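Getting Stains and Smells Out of Cups, Mugs and Flasks

I've been meaning to write this one up since April, when my sister-in-law Nerys Beddoe came to stay and asked (very politely) whether the brown ring inside her mug was part of the glaze. It was not part of the glaze. It was tea, years of it, and I'd stopped seeing it because it was in every mug we own.

So I went through the whole cupboard that weekend, and then the flasks, and then the plastic cups the kids use, and I tried pretty much every trick that people have sent me over the years. Some of them are great! A couple of them wasted a perfectly good lemon.

Tea and coffee rings

Baking soda first, always. Put a teaspoon in the damp mug, add a few drops of water so you get something like toothpaste, and rub it around with your finger or a soft cloth. Most rings come off in under a minute. If the mug has a little ledge at the bottom where the side meets the base, wrap the cloth around the handle of a wooden spoon and work it into the corner.

For the really old ones I fill the mug with hot water and a heaped spoonful of baking soda and go to bed. Rinse, quick rub, done. I did nine mugs this way in one night and the only one that beat me was a white one from a gift shop in Murnmont with tiny cracks all through the inside. Once the tea gets down into cracks like that you're not getting it back out. It holds pencils now.

Salt works too, but go easy on anything with gold trim or a printed picture. I took half a daisy off a mug of my mother's with salt and I still feel bad about it.

Denture tablets are the other one everybody mentions. They do work! One tablet, warm water, a couple of hours. I find them more trouble than baking soda for a mug, but for flasks they're wonderful (see further down).

Plastic cups

Plastic is harder than china because it scratches, and once it's scratched it hangs on to everything. Please don't use the green side of the sponge on it. I know. I did it for years.

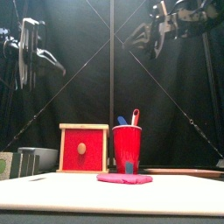 Red cup, black backdrop.

For juice stains, I use equal parts white vinegar and warm water and let the cups sit in it for an hour. Then a normal wash with dish soap. Tomato soup is the worst offender (why do kids want soup in a cup?) and for that I do the baking soda paste, leave it on while I do something else, and then put the cup out on the windowsill in full sun for the afternoon. The sun does a surprising amount of the work with tomato. Orange goes to peach, peach goes to nearly nothing.

If your plastic cups smell of old milk, crumple a sheet of newspaper, push it down inside, snap the lid on if there is one, and leave it overnight. My brother Osian Beddoe swears by a spoonful of dry rice instead. I tried both and the newspaper won, but he won't hear it.

Cloudy plastic is a different thing. If it feels chalky and clears up with vinegar, it was hard water. If vinegar does nothing, the surface itself is worn and you can stop scrubbing. Ours went cloudy mostly from the bottom rack of the dishwasher, so now they go on top, as far from the heat as I can get them.

Flasks and travel mugs

These are the ones that really get away from you, because you can't see in. I have an old steel Dristeck that I carried every day for two winters, and when I finally shone a flashlight down it I nearly threw it out.

Drop in one denture tablet, fill it to the brim with hot water, and leave the lid OFF. That part matters — the fizzing needs somewhere to go. Give it a few hours and pour it down the sink, and you'll be both pleased and disgusted.

If there's still a crust near the bottom, put in a handful of uncooked rice, an inch of warm water and a squirt of dish soap, cover the top with your palm and shake it like mad. The rice gets into the places a brush won't. Rinse twice, since one grain always stays behind and turns up in your coffee.

The lid is where the smell lives, nine times out of ten. Pry the rubber ring out with the handle of a teaspoon (never a knife, you'll nick it) and soak it in vinegar and water. Scrub the groove with an old toothbrush. Let the ring dry all the way before you press it back in, and check that it's sitting flat, or you'll be wearing your coffee on the bus like I did.

Small parts and fiddly bits

Straws, stoppers, valves and those little flip-up spouts all go in a bowl together with hot water and soap. A pipe cleaner does the straws. For a spout that won't come apart, run soapy water through it, then plain water, then stand it upside down on a towel. 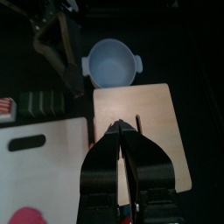
Closed tips, with a bit of red and blue at the bottom.

Pick one place for the small parts to dry and stick to it. I use a muffin tin lined with a dish towel, one cup's bits to each hole, and I've stopped finding stray rubber rings behind the toaster.

Things that didn't do much

Half a lemon rubbed around a mug: smells lovely, ring still there.

Cola: it lifted a little, then I had to clean off the cola.

Toothpaste: fine on china in a pinch, but everything tastes minty for days and I wouldn't put it near plastic.

Keeping it from coming back

Rinse the mug as soon as you finish. Even a swish under the cold tap helps. I keep a small jar of baking soda with holes punched in the lid right by the sink, so it's a two-second job to shake some in and wipe. And store flasks with the lids off! A closed flask in a dark cupboard will smell by the end of the week no matter how clean it went in.

Next up is the teapot, which I've been avoiding. If you have a good way to get down inside the spout, please leave it in the comments.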